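Vitalii Kovalchuk has folded laundry for a living for 14 years, and he still thinks most people start in the wrong place.

"They start with the fold," he says. "Start with the table. Clear it, wipe it, and keep what you need at the back where your elbows won't hit it."

Kovalchuk runs the finishing room at Harska, a small linen service that looks after restaurants and two hotels. On a busy day in January the room sent out 409 pieces, most of them napkins and aprons. Black cloth is the part of the job he gets asked about most.

"Black shows everything. Lint, flour, a bit of white thread. I like a white top under it, because you can see the edge of the cloth right away. On a dark table you're guessing."
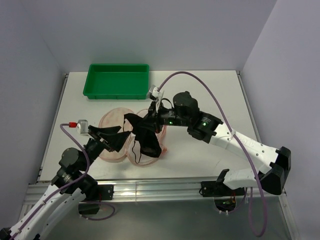

Black cloth held up over a white tabletop, with a green tray and two clear round containers behind.

He picks up a piece by two points and lets it hang before he lays it down. Ten seconds of hanging, he says, takes out more creases than patting it flat.

Trays are his other subject. He wants them shallow, with a flat floor, and he wants them empty when a batch begins.

"If there's already something in the tray, you lose count. Then you're unfolding 30 napkins to check."

Small dishes are fine on the table for pins or tags, as long as they are clear.

"I can see what's in it without picking it up. That's all I ask from a dish."

At home he is less strict. His own dish towels go in the drawer in a pile, and his wife does the shirts.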